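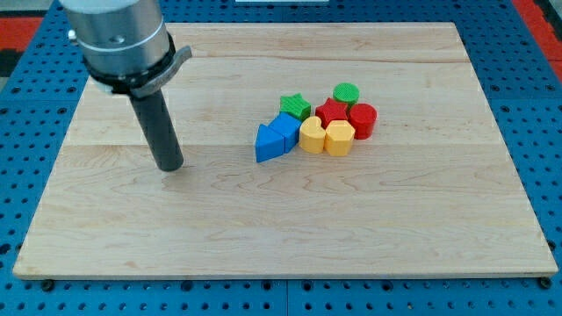
Home Guides Workshop Setup Parts Contact

Section 3: Setting Up the Board on a Perforated Table

By Fanni Bakos
8 March 2023

This section covers placing a large wooden board on a perforated work table, leveling it, and getting the surface ready for use. Read it through once before you start. The board is heavy for its size, and two people should lift it.

Before you begin

You will need the board, the corner feet supplied with it, a hex key, a short level and a clean dry cloth. Leave the board in its wrapping in the room overnight so the wood can settle.

CAUTION: Do not slide the board across the table. The edges of the holes will scratch the underside and may pull a foot loose.

Placing the board

1. Clear the table and wipe it down. Check the holes for chips and old screws.

2. Choose the side that will face the operator. The front edge of the board should run parallel to the front edge of the table, with a strip of table left open on every side. You will need that strip for your hands when you lift the board off again.

3. Turn the board face down on a blanket and fit the feet at the corners. Tighten by hand only.

4. Lift the board, turn it over and lower it straight down so that the feet line up with holes in the table.

5. Put the level across the grain, then along it. If the board rocks, raise the low foot a half turn at a time.

6. Tighten the feet with the hex key, working corner to corner. Stop when the board no longer moves under a firm push.

NOTE: The board is made of joined planks, and faint seams are normal. Run a fingertip across each one. If you feel a step, do not sand it — write to the Wurkik parts desk and quote part 188.

Preparing the surface

7. Wipe with the grain using the dry cloth. Dark streaks and wavy lines belong to the wood and will not come out.

8. Place small pieces on the board by hand. Keep them together in one area, away from where a tool will come down first.

9. Lower any overhead tool slowly the first time and stop it short of the wood. Check the gap from the front and from one side.

CAUTION: Never rest a tool on the board overnight. Even a rounded tip will leave a dent.

Care

Use a barely damp cloth for marks and dry the wood at once. Do not oil the top — pieces will slip. Check the feet every month and after any move. If the board has been taken off the table, repeat steps 4 through 6.

Related sections
Replacing a Corner Foot (part 104)
Cleaning Perforated Tables
Storing Boards Flat
Ordering Parts from Wurkik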